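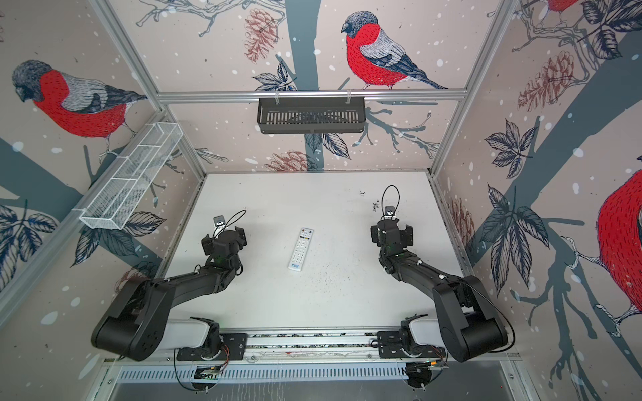

Notizbuch Spieldaten, Eintrag Juli, 9:40

Trackingdaten vom Testspiel Promville gegen Sulcombe eingelesen. Export ist vollständig, 376 Sprints über beide Mannschaften. Schwelle wie gehabt auf Trurer-Standard gelassen, damit die Werte mit der Vorsaison vergleichbar bleiben.

Auffällig: Akande (linker Flügel) hat nach der Pause drei Läufe mit unplausibler Spitzengeschwindigkeit. Alle drei liegen direkt nach einem Signalausfall, vermutlich Interpolationsfehler. Vorerst markiert, nicht gelöscht. Babalola prüft die Rohdaten der Weste.

Filterfenster von vier auf drei Abtastwerte verkürzt, Ausreißer bleiben. Zurückgestellt auf vier.

Abgleich mit der Handzählung von Mohammed: Pressingauslösungen stimmen zu fast 100 Prozent überein. Abweichungen nur bei Einwürfen, dort zählt das Skript den zweiten Kontakt mit. Regel in der Auswertung ändern, danach Testlauf mit dem Ackroyd-Spiel.

Offen:
- Galang: Positionslabel für Beaulieu korrigieren (steht als Innenverteidiger, spielte ab der Pause auf der Sechs)
- Heatmaps erst nach der Korrektur neu rechnen
- Uhrenversatz zwischen Video und Tracking dokumentieren

14:15 Nachtrag: Versatz ist über beide Halbzeiten konstant, keine Drift. Kann als fester Wert in die Konfiguration.

Zuletzt bearbeitet: Juli
Kommentare (3) · Geteilt: 4
Diese Seite verwendet Cookies. Einstellungen | Akzeptieren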